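Espaguete na prateleira, uma demonstração de cada vez

Na sala dos fundos da Garnon, empresa que desenvolve software para reposição de mercadorias, dois braços robóticos passam o expediente arrumando macarrão. O salário é zero, o ritmo é de feriado e o supermercado cabe entre três paredes de flores. Desde janeiro, a equipe grava ali os exemplos com que pretende ensinar um sistema a tirar pacotes de espaguete do chão e encostá-los numa pequena estante branca.

O projeto se chama Okach e tem uma meta redonda: 1000 demonstrações aproveitáveis. Na manhã de sábado, quando a reportagem esteve lá, a planilha marcava 1066 gravações. A conta parece fechar com sobra, até que alguém abre a coluna ao lado, a das descartadas, onde estavam 177. O café da comemoração ficou para outro dia.
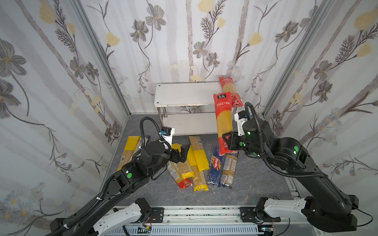 Um braço segura um pacote vermelho de espaguete; o outro desce a garra sobre os que estão no chão.

“As pessoas perguntam quando ele vai trabalhar sozinho. Por enquanto, quem trabalha somos nós”, diz Larysa Savchuk, que coordena as gravações. Cada braço do Okach é conduzido à distância por um operador, que repete com as próprias mãos o movimento desejado. O computador guarda as imagens das câmeras e a posição das juntas ao longo do caminho. Depois, um modelo tenta aprender com o conjunto o que fazer diante de um pacote que caiu de outro jeito, num outro canto.

O espaguete foi escolhido por ser um objeto de má índole. É comprido, escorrega dentro da embalagem, muda de equilíbrio quando sai do chão e vem vestido de todas as maneiras: plástico transparente, pontas amarelas, faixas azuis, rótulos em mais de um alfabeto. Uma embalagem que a garra pega bem pelo meio pode pedir outra abordagem quando está por baixo da vizinha. Octavio Montecinos, responsável pelas compras do laboratório, admite que voltou do mercado com uma variedade que a família dele consideraria excessiva.

— Meu relatório de despesas tem servomotor, cabo, parafuso e massa. Só me ligaram para perguntar da massa — conta.

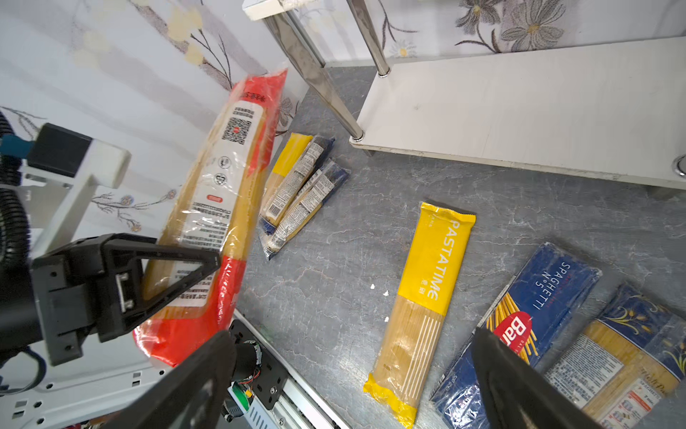 A rotina de uma sessão tem pouco de ficção científica. Alguém espalha os pacotes, confere se as câmeras estão gravando e sai da frente. O operador aproxima a garra, fecha, levanta, leva até a estante, solta. Se o pacote fica, a tentativa vai para a pasta das boas. Se tomba depois da soltura, vai para discussão, e a discussão costuma durar mais que a tentativa.

Foi numa dessas que surgiu a principal divergência da equipe. Tetsuya Oshima, encarregado da revisão dos dados, defendia apagar tudo o que tivesse hesitação: a garra que para no meio do trajeto, recua, pensa na vida e volta. Domnica Pană, que opera os braços na maior parte dos turnos, queria manter. Para ela, corrigir a rota faz parte do serviço, e um robô treinado apenas com gestos perfeitos ficaria perdido no primeiro escorregão.

Venceu uma solução diplomática. As hesitações ficam, desde que terminem com o pacote no lugar, e recebem uma etiqueta própria. Oshima batizou a etiqueta de “dúvida”. Pană preferia “experiência”. No arquivo consta “dúvida”, porque é ele quem tem a senha. 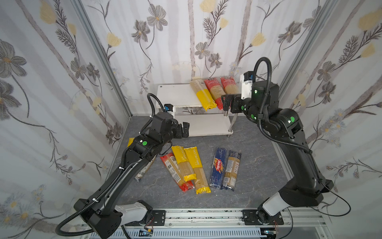 Três pacotes apoiados na estante e outros à espera no chão, entre os dois braços do Okach.

O papel de parede florido rende perguntas de todo visitante e uma única resposta de Savchuk: o fundo também entra nos dados. A equipe pretende repetir parte das gravações com outros forros, para que o modelo não conclua que espaguete só se guarda perto de margaridas. Montecinos já foi avisado de que a próxima nota fiscal terá artigos de decoração.

Outra preocupação são os vícios de quem opera. Ao rever o material de fevereiro, Oshima notou que quase todas as tentativas começavam pelo mesmo lado do monte. Um sistema que aprende por imitação copia o que lhe mostram, manias incluídas, e a Garnon não faz questão de automatizar as preferências do turno da manhã. Desde então, um sorteio define qual pacote vem primeiro. Pană acata o sorteio e reclama dele, às vezes na mesma frase.
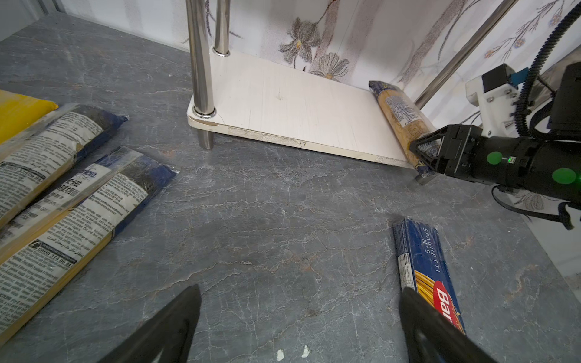 A parte final do trabalho será feita fora dali. As gravações aprovadas seguem para a Gradness, parceira encarregada do treinamento, onde Nanami Okabe vai comparar versões do modelo alimentadas com e sem as tentativas hesitantes. Ela evita prometer resultado. “Se funcionar com macarrão, vamos saber que funciona com macarrão”, diz, por telefone, num tom que não costuma aparecer em material de divulgação.

O primeiro teste autônomo prevê 12 pacotes, nenhum deles usado nas gravações, e será feito na oficina da Tamura, que cedeu o espaço e pediu, em troca, que o chão fosse devolvido sem espaguete. A data depende da coluna das descartadas.

Até lá, faltam 111 demonstrações para a meta. Pană calculava terminar antes do fim do mês, descontadas as pausas para o almoço. No sábado, o cardápio era arroz.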